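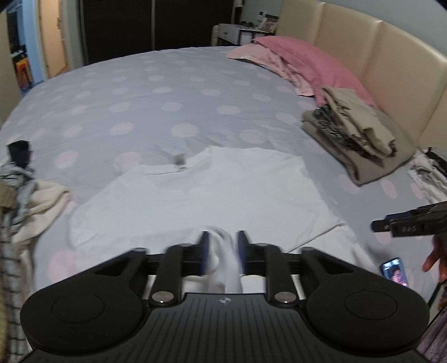
The bed is the best place in a home to fold laundry, and I would like to see more people who design homes admit it. It is the largest flat surface most of us own, it is at a decent height, and it is usually a few steps from where the clothes are going. A white T-shirt can be laid flat on the duvet with the finished stack of khaki and beige on one side, a heap on the other, and the wardrobe in view past the foot of the bed. A kitchen counter will not give you that much room.

I bring this up after six weeks of looking at apartments in Enstead. In the newer buildings the agents all wanted to show me the laundry closet. The one at Planero had a fold-down shelf over the dryer. I measured it, and a bath towel folded in half hung over both ends. The agent called it a folding station. At the end of the tour she showed me the bedroom, where a queen bed would leave a path so narrow on either side that you would have to walk it sideways. The rent there was $269 a month more than I pay now, and part of that was supposed to be for the laundry closet.

I would take the space around the bed. You need to be able to stand at the side of it with your arms out. You need to reach the closet or dresser without climbing over anything. Given those two things, the shelf over the dryer can go.

The usual argument against folding on the bed is that the clothes do not get put away. You fold until you are tired, bedtime comes, and the piles move to a chair. I have done this. I have also had piles sit on a dining table for a week, and we ate around them. A bed at least has to be cleared every night. If you start by four in the afternoon, you have hours before anyone needs to lie down, and the deadline gets the job finished more often than it doesn't.

The second argument is about cleanliness, and I think it is fair. Clean shirts should not go on a bedspread the dog has been on. My mother kept an old flat sheet for this. She shook it out over the bed, folded on top of it, and put it back on the closet shelf. It cost her nothing. I use a tablecloth from Demik that was too big for our table.

Then there is the third argument, which comes from people who sell furniture. Gashaw has a folding table on casters with a hanging bar at one end. Sumeya Belay, who lives downstairs from me, bought one last September. It is a good table. It is 5 feet long and it has to live somewhere, so it lives in her bedroom, between the bed and the window, and she has to roll it out of the way to open the blinds. When I went up and down with baskets this spring I noticed she was folding on the bed again. The table had sweaters on it.

I don't have anything against a real laundry room. If you have a house with one, and it has a wide counter and a window, use it. Most of the people I know live in 627 square feet or something close to it. For them every surface has to do more than one job, and the bed is already there and already paid for.

What I would ask of builders is small. Put the closet doors where they can open fully with a bed in the room. Leave 3 feet on at least one side. Put a ceiling light over the bed or near it, bright enough to tell navy socks from black ones, and put the switch by the door. The apartment I finally applied for was built in 1971 and has all of this. It has no laundry closet. The machines are in the basement, and I will be carrying the basket up two flights.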